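Unholm Help Exchange
Student Robotics > Coursework and Projects
Arm stops short of the fridge handle in simulated kitchen project

Posted by Wilmer Sánchez
October 15, 2019

I am writing on behalf of a group of second-year students at Arboleda College. Our assessed project for this term is carried out entirely in simulation. A two-armed robot is placed in a kitchen and is required to take hold of a handle on the lower part of a refrigerator, draw it open and close it again. The module handbook allows 2000 simulation steps for each attempt, and the marks depend in part on how far the panel has moved when the attempt ends.

The approach was planned with the Zoltico path tool, which is the one supplied to all groups. In most attempts the left arm reaches the lower panel without difficulty but comes to rest a little below and to the left of the handle. The view below is taken at that stage. 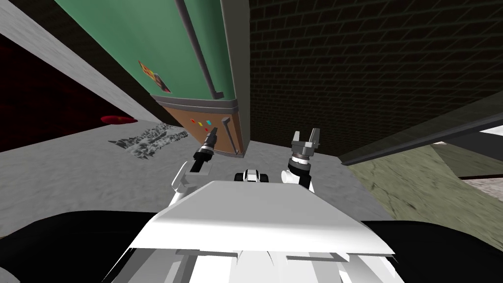
Percy Cabrera asked in the class forum whether the handle position had been read from the kitchen file once, at the start, or afresh before each attempt. It is read once. The kitchen is reset between attempts, and I had understood that the refrigerator returned to the same place each time.

I should be grateful for advice on two matters. The first is whether the stopping point is more likely to be the fault of the planner or of our own target. The second is whether the other arm ought to be parked before the approach begins. It has no task in this exercise, and the handbook says nothing on the subject.

I have attached a further view for comparison. The settings were the default ones, with the planner limited to 745 steps for the approach.

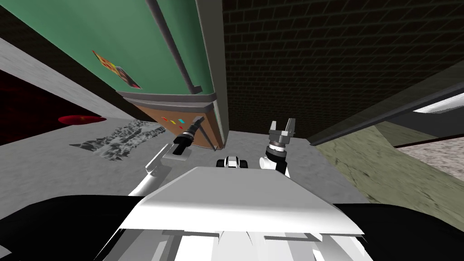 Replies

Percy Cabrera

Thank you for the additional information. My view is that the target should be examined before the planner is blamed.

In the kitchen file, the position given for a handle is not necessarily the middle of the bar. In the files issued to our group it was the point where the handle joins the panel. If you send the wrist to that point, the planner may well decide that the fingers would strike the panel and stop early. It does not always report this as a failure. Please check the log for the word "clipped" near the end of the approach.

I would suggest the following order of work.

Read the handle position again after every reset, and write it to the log. If the values differ from one attempt to the next, the matter is largely settled.

Move the target out from the panel along the direction in which it faces. We used 7 centimetres for the first stage and then closed the distance slowly in a second stage.

Turn the gripper so that one finger will pass on each side of the bar before the second stage begins. Do not attempt to turn and advance together. Our group lost most of a week to that.

Switch on the wrist view during the second stage. The general view is of little use at close range, as it is difficult to judge depth from it. From the wrist, one can see whether the bar lies between the fingers before the command to close is given.
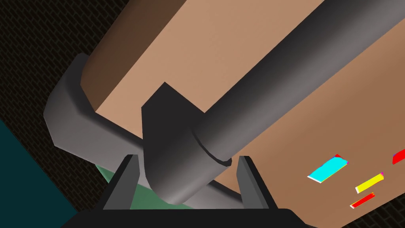 Only when that condition is met should the closing command be sent. It is also advisable to close at low force and then pause for a few steps, so that the contact has time to settle before the arm begins to pull.

With regard to the second arm, I would park it. The planner treats it as an obstacle even when it is idle, and it can shorten the paths open to the working arm.

Werkmont

Increase the step limit. 745 is low. We had the same trouble and it went away.

Wilmer Sánchez

I am obliged to both contributors. The log does contain the word "clipped", in 2 of the attempts I have looked at so far. I shall move the target out as described and leave the step limit unchanged for the present, in order that only one setting is altered at a time. The final submission is due in December, and I will post the revised values to this page once the group has agreed them.

Percy Cabrera

That seems sensible. Kindly state which version of the kitchen file you are using when you do so, as the handle names were changed between versions and other groups may be reading.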